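生活窍门 > 院子与动物 > 给野生动物留条路

家里这些小事，也能帮到院子外的邻居

搬到林子边上以后，我才慢慢明白，保护野生动物这件事，有一大半是在厨房和杂物间里做的。刚来那年一月，有只刺猬的头卡进了一只酸奶杯，我和隔壁的Kolbrún Baldursdóttir忙了半个晚上才替它摘下来。从那以后，我家扔瓶瓶罐罐就多了几道手续，写在下面，您挑顺手的做就好。

先说瓶罐。空罐头冲干净，把盖子按进罐里，再将罐口捏扁；塑料杯剪开一道口子；酱料瓶灌小半瓶温水，拧紧使劲摇，倒掉后再来一遍，气味淡了，獾和狐狸就不大惦记您的垃圾桶了。

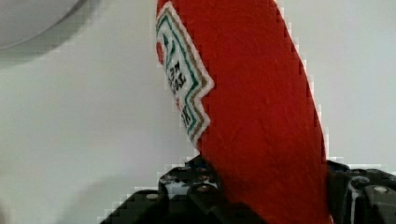 垃圾桶本身也要管一管。我用的是一根旧自行车内胎，剪成长条，从桶盖提手穿过去，两头钩在桶身上，早上收垃圾前再解开。厨余我先冻着，收的那天才拿出来，夏天尤其省心。

再说窗户。鸟撞玻璃，多半是把倒影当成了天空。贴一只老鹰剪影用处不大，要贴得密，点与点之间留一个巴掌宽就差不多了，而且一定贴在外面那一侧。我懒得买贴纸，就用肥皂块蘸水画格子，下过大雨补几笔，擦窗时顺手就洗掉了。

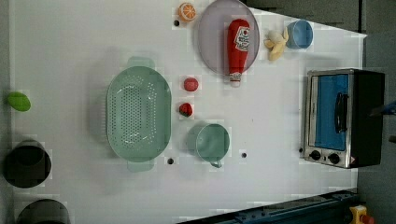 喂鸟的水盆要浅，里头放块石头，让小虫子也有地方落脚。每隔两三天倒掉旧水，用硬毛刷刷一遍，别用香味重的洗洁精，热水加一点白醋就够。我那个盆大约装100毫升醋兑一壶水，泡一会儿，冲净晾干再用。

老鼠药请尽量别放，猫头鹰吃了中毒的老鼠也要遭殃。墙脚的洞用钢丝球塞紧，外面抹一层灰浆，米面装进带扣的玻璃罐里，这样过冬我家一直挺清静。Manikandan Naidu来信说他还会在门缝底下加一条毛刷，我打算下个月也试试，装好了再来跟大家讲。

分享 351　评论 100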